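The woman who runs the lost-sock shelf at Akgate Laundry would like it known that she did not start it. It was there when she took over the lease, a plank over the sinks with 123 single socks on it and a sign asking people to be patient.

"I threw out the sign," she says. "I kept the socks. I don't know what that says about me."

We are sitting on the bench by the window, which is where her customers do their waiting. She has opinions about waiting. She thinks people used to be better at it, and she blames the phone, though she checks hers twice while telling me so.

"They used to fight over the magazines. Real fights. I had one copy of a gardening monthly that went missing for two years and came back with the crossword done."

The shelf has moved to the back wall and grown. In July she finally let a customer put the whole lot into a spreadsheet, and the total came to 1,433. She was hoping for less. The customer, a retired schoolteacher, sorted them by color, then by length, then by what she called "general attitude." Seven pairs were matched in the process, all of them gray.

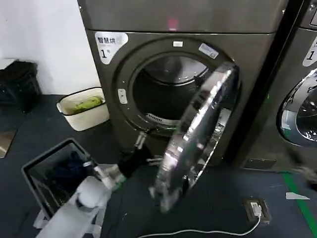 A dryer labeled number one.

Do the machines eat them? She gets asked this every week and has stopped being polite about it.

"A machine has no use for a sock. You dropped it in the parking lot. It's in your sleeve. It's inside the fitted sheet, it's always inside the fitted sheet, go home and look."

Her own theory is that most socks were never a pair to begin with. People buy them in packs, she says, and then get sentimental.

The owner of Brindier, the café next door, has offered to turn the shelf into an art piece. She is thinking it over -- she has been thinking it over since spring -- and worries that somebody would come in and recognize one.

And if they did?

"They'd have to prove it. Bring the other one." She considers this. "That happened once, you know. A man came in wearing it."

She gave it back. He asked whether she'd washed it.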